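Print this page
E-mail this page

Household Chores Benchmark: progress report for the second half of the grant period
Prepared for the Kennedy program office by Sofia Mitsotakis-Vlachou, project lead, Skomier group

The question you gave us money to answer was whether a machine can do ordinary kitchen work yet. The short reply is that it can do a good deal of it in a kitchen that does not exist, and rather less in the one down the hall. The longer reply follows, with the spending summary sent separately.

Work since the last report

We moved the whole task set into the Durkuneo simulator in the spring and retired the old one, which had a habit of letting vegetables sink through the counter. The new kitchen has a cooktop, a skillet, marble counters nicer than anything the project staff own, and a single arm that never asks for lunch. Food goes from plate to board, from board to pan, and back again. Every run starts with the items placed a little differently, so the arm can't simply memorize its way through dinner.

We completed 1657 simulated runs in this period against a promised 300. Before anyone admires this, please note that simulated runs are cheap and that many of them were the same mistake made again overnight. The number we would rather be judged on is the 20 runs on the physical bench, which took longer than all the others together and used up real eggplants.

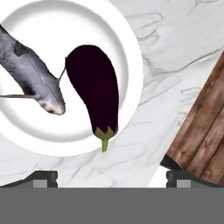
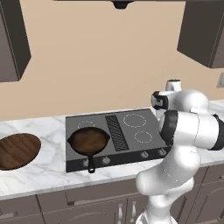

Simulated kitchen, plate-and-skillet task set. First picture: fish and eggplant on the plate, from the gripper. Second picture: the arm at the cooktop, with the skillet on the front-left burner.

What works

Picking up one firm object from a flat surface now works well enough in simulation that we have stopped watching it, and this is about the highest compliment the group pays to anything. The eggplant is a good citizen. It has a stem, it keeps its shape, and the controller finds it without fuss wherever on the plate we put it. Setting an item down in the skillet is also in decent order, provided the pan stays where it was at the start of the run.

Instructions in plain words ("put the eggplant in the pan") are handled by the Kutley language module. It copes with most ordinary phrasings. It does not cope with "the purple one, no, leave it," a sentence that comes up in my own kitchen fairly often.

What doesn't

The fish. It is long, it tapers, and the controller has a fondness for grabbing it by a fin. In simulation this costs us a failed run. On the bench, where we use a rubber fish from a toy store, it cost us one fish and a light fixture. We have rewritten the grasp scoring to favor the thick part of the body and will have figures for you in the next report.

Plates are the other trouble. A raised rim is a small thing to a person and a wall to a gripper that comes in low. We tried approaching from higher up, which cured the rim collisions and brought in a new family of near misses. Both versions are still in the running.

As for the rest of the chores in the proposal, wiping a counter is partly done and loading a dishwasher has not been started. I wrote in the proposal that we would have a first result on the dishwasher by July. I was in a hopeful mood that week.

Changes to the plan

We ask your approval for 2 changes. The first is to drop the shop-floor shelf-stocking task and put that time into the fish and the plates – stocking was always the odd one out, and the partner store has since changed its shelving anyway. The second is to move part of the travel line to bench repairs, including the light fixture mentioned above.

Next period

We will repeat the full task set on the bench with the new grasp scoring, add a second pan, and make a start on the dishwasher, beginning with the door. Run logs are available to the program office on request. Please let me know by e-mail if you would like them sorted by task or by type of failure – the second file is larger.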